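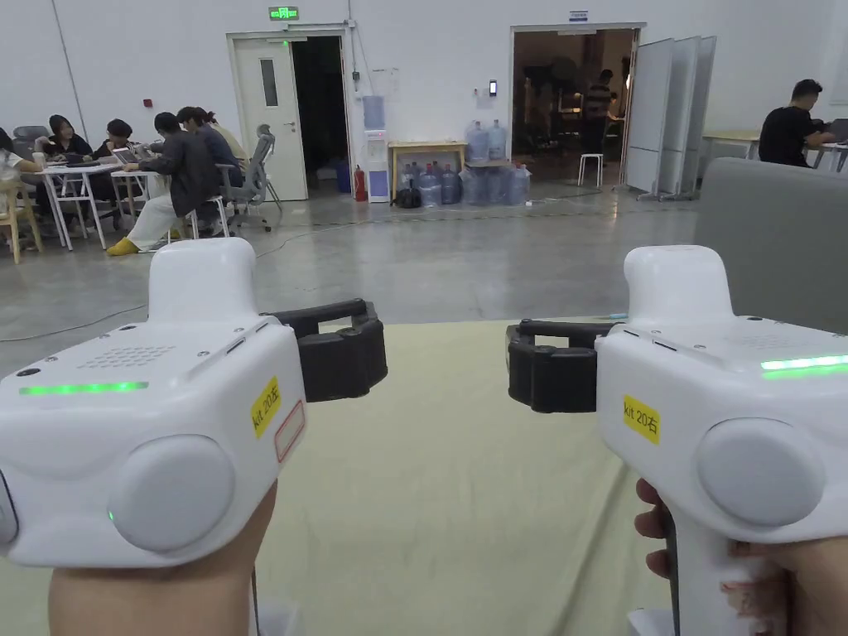 Vodska releases Mident 7, software for aligning and checking two-handed gripper recordings

Vodska has released Mident 7, a new version of its software for turning handheld gripper recordings into training data for robot arms. The update adds a shared clock for paired grippers, a faster pose tracker and a review tool that flags bad segments before they reach a training set. It is available to current license holders now.

Mident takes the video and jaw position streams from a left and a right gripper and produces a single timeline that a planner or a learned policy can use. In earlier versions each hand was tracked separately and the two paths were joined afterward. When the streams drifted apart, the left hand could seem to let go of an object before the right hand had taken it. Version 7 solves for both hands together and reports the remaining offset for each recording.

Vodska tested the release on 236 recordings of cloth handling. Processing time per recording fell by 29 percent compared with the previous version on the same workstation. Of the full set, 14 recordings were sent to manual review, most of them for lost tracking when one gripper passed close in front of the other.

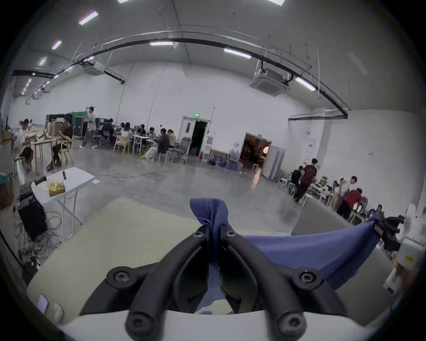

A blue-violet cloth pinched between the fingers of a handheld gripper.

Cloth was chosen for the test set as it folds over itself and hides the contact point from the camera. Mident 7 estimates jaw contact from finger position and image motion together, and marks the segment as uncertain when the two disagree. Users can accept the mark, correct it by hand or drop the segment.

The review tool runs in a browser. It shows both gripper views side by side with the jaw opening plotted underneath, and lets a reviewer trim the start and end of a recording without reprocessing it.

Mident 7 exports to Kuo, Vodska's motion planning package, and to the open Odine file layout. Projects made in version 6 open without conversion, but must be reprocessed to use the shared clock. Windows support for the command-line tools is planned for September.

Release notes and installation packages are on the Vodska customer portal. Press and licensing questions can be sent through the contact form on the same site.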